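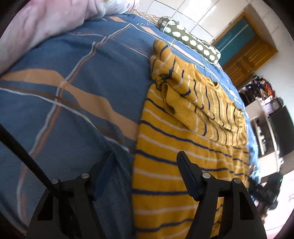
Mustard knit with navy and white stripes, on a blue duvet.

About Arnton Knit Care

Hello, and welcome! If you've found your way to this page, there's a fair chance you have a sweater somewhere in the house with a hole in it. Maybe it's in a drawer, maybe it's in a bag in the closet that you've been meaning to deal with since last winter. We're the people who would like to see it.

Arnton Knit Care is a small mending and washing shop on the second floor of the old Tsoukalas building, up the stairs next to the bakery (follow the smell of the bread and then keep climbing). We repair knitwear, mostly sweaters and cardigans, with a steady trickle of hats, mittens, baby blankets and the occasional dog coat. We also hand wash and block, and on Saturday mornings we teach.

How we got started

The shop was opened by Kalliopi Petridis, who learned to darn from her grandmother at the kitchen table and then forgot all about it for the better part of 15 years while she worked in the billing office of a dental practice. What brought her back was a gray cardigan of her father's, both elbows gone. She took it to two dry cleaners and a tailor, and all three told her kindly that it would be cheaper to buy another one. Well, she didn't want another one! So she bought some yarn, found her grandmother's darning mushroom in a box of Christmas ornaments, and spent most of a September getting it wrong and pulling it out and getting it wrong a little less. The finished elbows were lumpy and a shade too green, and her father wore that cardigan all winter.

Then his friends started sending theirs. Then the friends' wives and husbands did. For a while Kalliopi was mending in the evenings with sweaters stacked on the piano bench, and when the stack got taller than the piano she went looking for a room to rent.

Manon MacDonald came along in our second year. She had spent a long time in the sample room of a knitwear maker, where her job was to work out why a sleeve twisted or a neckline wouldn't lie flat, and she can look at a cuff and tell you which end it was knitted from. Manon does most of our machine-knit repairs and nearly all the fine-gauge work, the thin merino and cashmere where the stitches are so small you want a lamp and a good breakfast before you begin. Kalliopi takes the chunky handknits, the collars and anything with cables. We share the moth holes, of which there are always plenty.

There are seven of us now, counting the two who only come in during the busy months, and we still fit around one table if somebody sits sideways.

What we do

Most of what comes up our stairs is one of the same few troubles. Elbows wear thin. Cuffs fray where they rub against a desk or a watch. Moths get in, and underarm seams open up. Dogs and cats have their opinions too, and so do car doors.

For a small hole in plain knitting we can usually re-create the missing stitches, so the mend runs along with the rows around it. Stripes are a pleasure to do this way, although they take longer than people expect, as each color has to be matched and carried separately and a navy that looks right under our lamps can look purple by the window. We keep a wall of yarn odds and ends for exactly this purpose, sorted by color and then (in theory) by thickness. If we can't find a good match we'll tell you before we start, and you can decide whether you'd like to go with something close or something cheerful and different. Lots of people choose cheerful. We've put orange elbows on a very serious charcoal pullover, and its owner came back to ask for cuffs.

Ribbed collars and cuffs can often be unraveled back to sound yarn and knitted again. It's slow work and we charge for the time, but a sweater with a fresh cuff feels like a different sweater, and if you've worn it long enough to fray the old one you probably love it enough to bother.

We don't do zippers on jackets, leather, or woven clothes of any kind. Trista Alterations, across the street, does all of that beautifully, and they send their knits to us in return.

What it costs

A single small mend starts at $15, and a pair of elbows at $38, yarn included. Anything bigger we price after we've had a proper look, which is free, and you're under no obligation to leave the piece with us. We would much sooner have a chat and send you home with a needle and a length of yarn than talk you into a repair you don't need.

Please bring things clean if you can! We wash everything again before it goes on the table, but moth eggs are no fun for anybody and we have a great deal of wool in this room.

Saturday classes

The darning class runs every Saturday except holiday weekends. It's for complete beginners and it moves at a gentle pace. You bring one sock or sweater with a hole, we supply the needles, mushrooms, yarn and coffee, and by noon you'll have made one mend you can be quite pleased with. Manon also teaches a longer course on reading and repairing machine knits, held over four evenings at the Hitberg Library, and it does fill up, so do ask to be put on the list early.

A few words about looking after your knits

People ask us this more than anything else, so we may as well put it down. Fold them, please, and don't hang them. Wash them less often than you think, in cool water, and dry them flat on a towel, well away from the radiator. Air them on the bed for an afternoon when you change over your closet for the season, and look them over while they're out, especially under the collar and along the folds. A hole the size of a lentil is ten minutes' work. Left until spring, it might take us the whole morning.

Come and see us

We're open Tuesday through Saturday. If the stairs are a difficulty, ring the lower bell and one of us will come down to you with a notepad and a tape measure, and we can do the whole business on the bench in the lobby. Parking is behind the building, on the side away from the bakery's delivery door.

Page last updated December 23, 2019. We're closed from tomorrow through New Year's Day, and finished repairs can be picked up until six this evening.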